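Chapter 9
The Storeroom Door

Every building has a room where things go to be forgotten. On the floor plan it is called Storage, and it is usually drawn smaller than the mop sink. Before we get to shelving (Chapter 11) or the sad business of throwing things out, we have to deal with the door, which does more of the work than any shelf.

Consider Paterson, a mail-order firm that kept its spare parts in an unmarked room beside the break area. In one July the room took in 30 folding chairs, a canoe paddle and somebody's wedding dress. The manager, Jean Mackay, bought a lock. The chairs kept coming, as everyone knew where the key was. Then she taped up a sheet of paper reading STOREROOM: STAFF ONLY, and the flow dropped to a trickle. The paddle is still there.

Mackay had run into what this book calls a soft barrier. A hard barrier stops your hand. A soft barrier stops you a few steps earlier, while you are still making up your mind. Locks, bolts and heavy hinges belong to the first group. Signs, painted lines and a stern look from Murdo Munro at the front desk belong to the second.

Soft barriers are cheap, and they age badly. Ink fades. Tape yellows and lifts at the corners. People who pass a notice 200 times stop reading it, and new hires assume it was meant for the old ones. We will return to this under "Notice Fatigue," along with the Pudenon warehouse, where a "temporary" sign outlived two owners.

By the end of this chapter you should be able to tell a hard barrier from a soft one, write a door notice in nine words or fewer, and say who holds the key. Many readers find the last of these the hardest.

Before reading on, find a storeroom door near you and write down everything on it that is meant to keep you out.
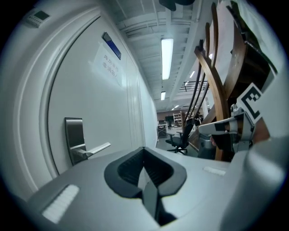
Figure 9.1 A storeroom door with a lever handle and a taped paper notice in Chinese. The upper line begins with the word for "storeroom."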